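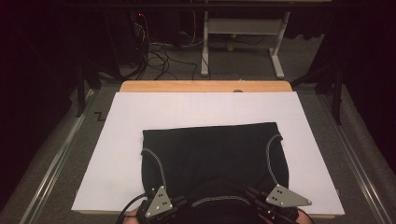 Haut noir, à plat sur la planche blanche.

**1/** Fin des soldes de la friperie Gromel le 8 janvier. J'y suis passé pour des pulls, il restait surtout des manteaux.

**2/** Les prix ont monté depuis mai. Un manteau en laine est à 35 euros, un jean à 5. Le rayon enfants est passé à l'étage.

**3/** Pour la laine — lavage à froid, essorage court, séchage à plat. À 60 degrés, un pull adulte finit en taille enfant.

**4/** La boutique de Stirkby reprend encore les vêtements, dépôt le matin seulement.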